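4.2 Where the worktop goes

Our 18 households in Plalbridge all told us they wanted more worktop. Most then used what they had as a shelf. Appliances unplugged in March were still out when we called again.

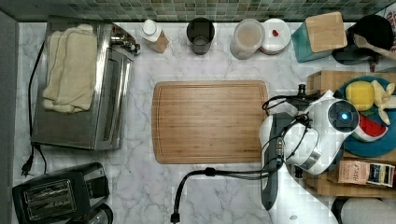
Figure 6. Marble worktop with toaster oven, folded towels and two-slot toaster.

Flat-topped appliances fared worst, as they offer a second shelf for free. The Pelupessy index counts such surfaces as lost, a harsh view which only 8 households shared when asked.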